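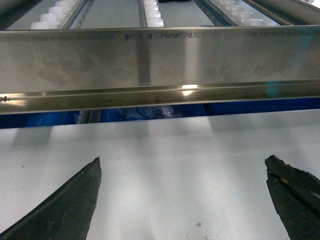
Food Plant Sanitation, Unit 6: Stainless Surfaces Around the Filling Line
Gradmont evening course, April 2022

Hi everybody. These are my notes from the talk, cleaned up a bit, plus the stuff I ran out of time for (sorry, I got going on polish grades again). Bring them to the practical, because Chiharu Iwasaki is running that one and she will expect you to know the words.

What we mean by a channel

When I say "channel" I mean sheet metal that's been bent so it has a flat face and at least one folded edge. The fold makes it stiff. A flat strip of thin stainless wobbles like a cookie sheet, and the same strip with a lip on it will span a good distance without sagging. You find this shape all over packaging lines: guards, cross members, covers for wiring, the edges of drip trays.

The lip is also where your trouble starts. If it turns up, it holds water. If it turns down and back under itself, you can't see what's behind it, so you have to feel for it with a gloved finger or use a mirror. Write down which way every lip on your station turns. I know that sounds fussy. Do it anyway, it's on the station sheet.

Brushed finish

Brushed stainless has a grain, and you wipe along the grain. I'll say it again at the practical and somebody will still scrub in circles! Going across the grain with anything gritty leaves scratches that catch the light, and they hold on to dirt too.

Fingerprints and cloudy patches come up every year, so a few words on those. A print is mostly skin oil. Warm water by itself just pushes it around and you end up with a bigger, fainter smear. Use the mild detergent, then rinse, then dry with a clean lint-free cloth. Gray haze is harder to call. It could be detergent that never got rinsed off, or minerals from hard water, or a polish somebody used years ago. Try the detergent first on a small patch. If the haze is still there when the patch is dry, ask before you reach for the acid cleaner.

And please learn to tell a reflection from a stain. Brushed metal gives you soft, stretched-out reflections, and a post across the aisle can look exactly like a dark stripe. Move your head. If the stripe moves, leave it alone. Shota Nomura spent most of a coffee break cleaning a reflection when he was a student here, and he gave me permission to tell you that.

Screw heads and holes

Any opening in the metal goes on the sheet, whether or not there's a screw in it. Same with a slotted rail: every slot is an edge, and a cloth run quickly down the rail will skip all of them. Use the narrow nylon brush, short strokes, then flush. No wire brushes anywhere in the room, ever. Tiny bits of ordinary steel get left behind and rust, and then people blame the stainless.

Printed or etched marks

If a part has markings along an edge, clean them gently and don't try to "improve" them. When they're too smudged to read, put "marking illegible" on the sheet and give the location. Don't guess at a part number. Ryota Murakami at the Elelville plant once ordered a rail off a guessed number and got one that fit nothing they owned.

Rows of small parts

Caps and plugs waiting between rails are product-contact parts, so they come out before you spray anything nearby. At Junivdale they used to throw a plastic sheet over the rack and clean around it. I don't like that, as splash gets under a sheet very easily. Clear the rows, bag the parts, label the bag, and then start. White parts are nice to work with in one way, you spot grime on them fast. Clear residue is another matter.

Order of work

Isolate the station and hang your tag.
Clear loose parts from the rails.
Dry wipe, top to bottom.
Detergent along the grain. Lips and slots by brush.
Rinse, then dry. Check the underside of every lip.
Fill in the sheet while you're still standing there.

For the practical

You get 80 minutes per pair. The sheet is marked out of 200, and 164 is a pass. Handwriting counts a little, only because Toshiko Maruyama has to read them all.

Reading: Ogura handout, section 4, on surface finishes. Skip the welding part unless you're curious. Kazuhiro Morikawa has spare copies in the equipment room.

Gloves are provided. Bring your own safety glasses if you have a pair you like.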